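Secar el PETG antes de imprimir: lo que hago ahora

Llevaba meses echándole la culpa a la retracción. Hilos entre torre y torre, superficie áspera, algún chasquido en la boquilla cuando la habitación estaba en silencio. Bajé temperatura, subí velocidad de desplazamiento, cambié la boquilla de 0,4 por otra igual pero nueva. Mejoraba un poco y a la semana volvía a lo mismo.

El rollo era un PETG de Mansour, color humo, abierto desde marzo y guardado en una estantería del trastero. Vivo cerca de la costa y el trastero no tiene ventana, así que el higrómetro rara vez baja del 70 % de humedad. Lo sabía, pero el PETG tiene fama de aguantar bien y no le di importancia.

Compré una secadora Drandar de las sencillas, para 2 bobinas. No es gran cosa: una caja con tapa, resistencia abajo y un ventilador que hace bastante ruido. La puse a 65 grados y la dejé toda la noche. Por la mañana imprimí la misma torre de retracción con el mismo perfil, sin tocar nada, y los hilos casi habían desaparecido. Quedaban unos pelitos en la parte alta que se quitan con el dedo.

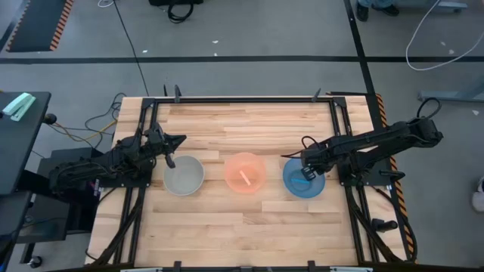 Con el PLA he sido menos estricto. El que uso para piezas de prueba es el Wurton blanco, que lleva tiempo abierto y sigue saliendo bien – algo más quebradizo al principio del rollo, donde toca el aire, pero nada que estropee una impresión. Si se parte al meterlo por el tubo, corto el primer metro y sigo. A 65 grados no lo metería nunca, porque se reblandece y las vueltas se pegan entre sí. Me pasó con media bobina y hubo que tirarla.

Para guardar los rollos uso ahora cajas herméticas de cocina con gel de sílice dentro. El gel lo regenero en la propia secadora cuando cambia de color. En cada caja va un higrómetro de los baratos. No son muy precisos y entre ellos no se ponen de acuerdo, pero sirven para ver si una junta cierra mal.

También he empezado a apuntar en la tapa cuándo abro cada bobina y las horas de secado que lleva. La impresora marca 2553 horas de uso y hasta ahora no tenía ni idea de qué material había gastado en qué. Con la etiqueta al menos sé si un rollo lleva medio año abierto.

Lo que me falta por probar es imprimir directamente desde la secadora, con el tubo saliendo por el lateral. La tapa trae el agujero hecho, pero el recorrido hasta el extrusor me queda con una curva muy cerrada y noto que tira. He visto un soporte en la web de Ekcombe que gira la salida hacia arriba – está pensado para otro modelo y habría que adaptarle los tornillos. Lo tengo descargado y escalado, pendiente de imprimir.

Si alguien tiene la misma secadora y ha resuelto lo del tubo, que lo deje en los comentarios. Me interesa sobre todo saber si el PTFE de 3 mm interior roza menos que el de 2.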